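Kaltorar Hand-Held Gripper, Club Kit
For robotics clubs, classes and student project teams
Sold by Skindanico

Product details

The Kaltorar is a gripper you carry in your own hand. You squeeze, the two fingers close, and the camera on top records what the fingers were up to while you did it. Students then use those recordings to teach an arm the same chore, which in our experience is the part they come for (though plenty of them end up liking the recording afternoons just as much, snacks included!).

We started making a club version after Rogelio Baluyot, who runs the Bistlow student project, wrote us a very long and very kind letter last April. His group had been passing one gripper between 14 students, and he had a list of everything he wished were different: a grip that suits smaller hands, finger pads you can change without sending the whole thing back, and a printed task card so that everybody records the same chore in the same order. We read it out loud in the workshop, twice, and then got to work.

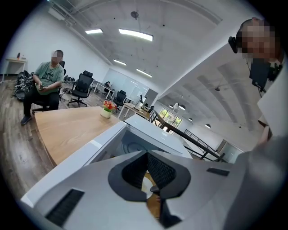

The open office, with the gripper in hand.

You don't need a lab for any of this. A table you can walk around, decent overhead light and a bit of floor to leave your bags on will do nicely. Our Bistlow friends like to work through household chores, and they always begin with big, slow movements before they let anyone try something fiddly like a knob. Lids and doors are a lovely middle step. They swing, they have a weight of their own, and a student feels right away in the wrist when the angle is wrong.

What's in the box

One Kaltorar gripper, assembled
Two spare pairs of finger pads
Charging cable
Neck cord
5 laminated task cards, plus a blank one for your own chores
Hegedűs carrying case with a foam insert
Teacher's booklet, 40 pages, written for people who have never taught this before

Working with lids, doors and knobs

Go in low and let the fingers meet the edge before you squeeze. Most beginners squeeze first and then push, and the recording comes out jerky. If the piece you are opening is light, ask a classmate to steady the base, and keep the appliance unplugged for the whole session. We say that in the booklet as well, probably too many times, but we would sooner repeat ourselves.

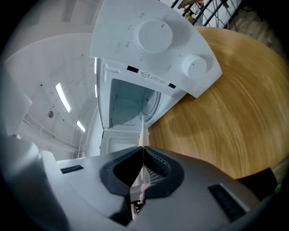
Can two students share one gripper during a session?
Sharing works fine, and most clubs do it. Have each student save their own recordings under their own name before handing the gripper over, so the sets stay separate when you train on them later.

Care

Wipe the finger pads with a damp cloth and let them dry before the case is closed. The hinge is good for 2,000 squeezes between checks, and the booklet shows how to do the check with the small key taped inside the back cover. Please don't oil it.

Ordering for a school or club

Write to the Skindanico club desk with the name of your group and the number of students, and tell us a little about what you're hoping to build. We do love reading those. Purchase orders are welcome, and spare pads ship separately.

Page updated May 21, 2024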